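Home | Stories | Archive | About | Contact

Print this story | E-mail this story

The Night Shift at Cell 5

I talk to the arm. I may as well get that out of the way early. I've been looking after Cell 5 at Datora since January, and you can't spend that many hours next to a thing and not say good morning to it.

The cell takes old office towers apart. A tower goes on its side on the bench, panel off, and the arm goes in from the top for whatever's worth keeping. My job is teaching it where everything is, and then teaching it again when it forgets - which on Tuesday it did, right around supper, with 895 towers stacked on the dock and a truck booked to take the good parts out to the port for India.

So there I was with the pendant in one hand and a cold egg roll in the other, jogging it down a hair at a time over the processor socket. 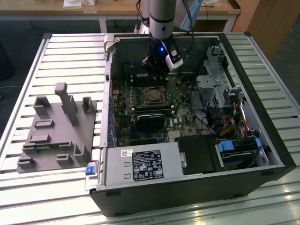 "Easy," I told it. "Easy, Dong." (Dong is what the last guy named it, after the sound it makes when it faults, and I've never had the heart to change it!) The manual from Vavier says to home the wrist, touch off on the fixture plate, and save the offset. Fine. I did that. I did it again. Each time I ran the approach, the number on my screen came back 2 millimeters off from where I'd left it, like somebody had snuck in and nudged the world while I was chewing.

I checked the bolts on the gripper. I checked the cable. I even checked the clock, because my grandmother believed machines went bad at certain hours, and she was right about more than I like to admit.

Then I switched over to the wrist view, pulled my stool in close and watched it come down over the socket that way, slow as honey. 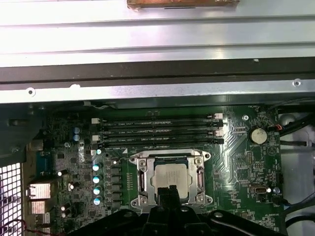
Why teach the point again when you've already got a saved one?
A saved point is only as good as the spot it was measured from, and if the fixture has shifted or the fingers have been swapped, the arm will go very confidently to the wrong place.

I knew that. I'd told it to every new hire they ever sent me. And I'd swapped the fingers myself on Monday's shift and never typed in the new length. Fifty cents' worth of typing! I sat there and laughed till my eyes ran, and then I put the number in, and I apologized. Out loud. To Dong.

It didn't fault. It hung there over the board with its little motors humming, and I swear it waited until I'd finished talking.

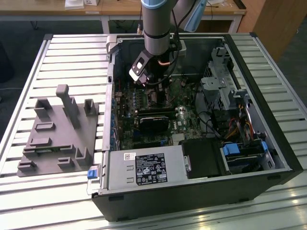 Back over the open tower, Cell 5.

I set the speed at 50 percent, wiped my hands on my jeans and reached for the green button. "Whenever you're ready," I said, and then I waited too.

Print this story | E-mail this story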